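Flirnia Kitchen Cold Storage Notes

README, last edited 28 July 2020

What this is

A folder of notes on how people load, unload, forget about and eventually scrub out their home refrigerators. Flirnia started as a spreadsheet about leftovers and grew, the way leftovers do. It now holds 500 written entries with a smaller set of photographs, and a shelf-by-shelf vocabulary that was argued over for longer than anyone would like to admit.

If you came for recipes, wrong folder. If you came to find out what a household calls the drawer that is neither the fridge nor the freezer, welcome.

Contents

entries.csv: one line per fridge visit. A visit begins when a door opens and ends when every door is shut, including the one you thought was shut.
compartments.csv: one line per compartment, with door position, drawers and fill level.
words.txt: the 3,000 item names we accept, including four spellings of yogurt.
photos: stills that go with some of the compartment lines.
old: please don't open old.

How compartments are named

We name by position, top to bottom: upper, middle, lower. We do not name by purpose. The Prusthorpe entries were first written up by purpose, and it took most of a spring to establish that "crisper," "veg box," "the cold drawer" and "beer" were all the same place. Position holds still. Purpose changes every time someone goes shopping.

A door is marked open, ajar or closed. "Ajar" means the gasket is off the body at any point. A drawer is part of its compartment and gets its own letter, counted from the top, so the second drawer down in the middle compartment is middle-b. Door liners get a separate line only if something is stored on them.

Fill level runs from 0 to 10. Zero means nothing can be seen in there. Ten means the drawer has to be closed with a hip. Values between 4 and 6 are mostly a matter of temperament, and you should not build anything important on them.
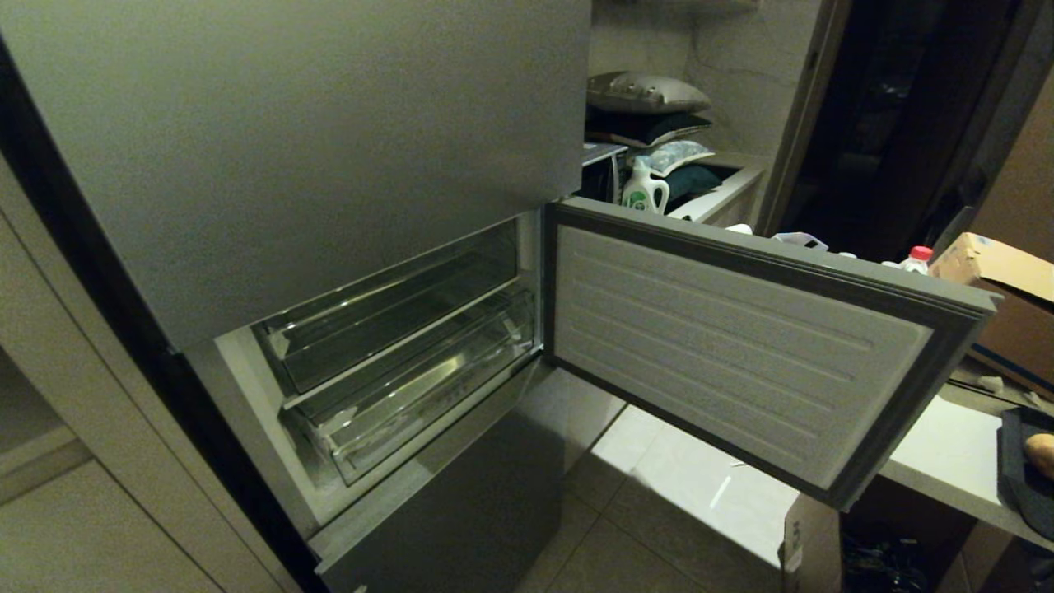
Middle compartment open, upper and bottom closed. Drawers middle-a and middle-b, both clear plastic, fill level 0.

Clear drawers are kinder to the person doing the write-up, with one catch. Seen from above, the front edge picks up reflections, and a strip of glare looks a lot like a bag of lettuce if you have been at it all afternoon. When in doubt, write "appears empty" in the remarks column and give it a 0 anyway. An earlier version allowed half points. We don't talk about the half points.

Things outside the fridge

Leave them out of the item columns. Kitchens run into other rooms, and people keep what they own where it fits. Pillows, for instance, are not on the accepted list. If you want to record the surroundings, there is a free text field called nearby, which has no rules and is by a wide margin the most enjoyable column to read.

Cabinets touching the appliance go in the column called neighbor, because they decide how far a door can swing. Put down the side and the color. Skip the material unless you know it.

Known problems

The Enero entries use left and right from the point of view of the refrigerator. We fixed most of these. A hinge that seems to have changed sides between two visits is probably one we missed.

Fill levels for egg trays are nonsense. A tray with one egg in it has been scored 1, 5 and 10 by 3 different people, each of whom defended the choice in writing.

Frost was recorded as an item until quite late. It still turns up in words.txt between "frosting" and "fruit, unspecified."

The expiry column is empty. We asked. People preferred not to say.

Using the Nikolaidis script

The script checks that every drawer belongs to a compartment that exists. Run it before sending changes. It prints one warning per problem and then, for reasons lost to us, one blank line per entry, so scroll up. It will also complain about capital letters in drawer names. Do what it wants, it's easier.

Contributing

New entries are welcome through August. Write them up the same day, while you can still remember what was behind the milk. Corrections to old entries are welcome too, provided the remarks column says what changed. "Fixed" does not count as saying what changed.

Please clean out your own fridge after the entry is written, not before. We can usually tell.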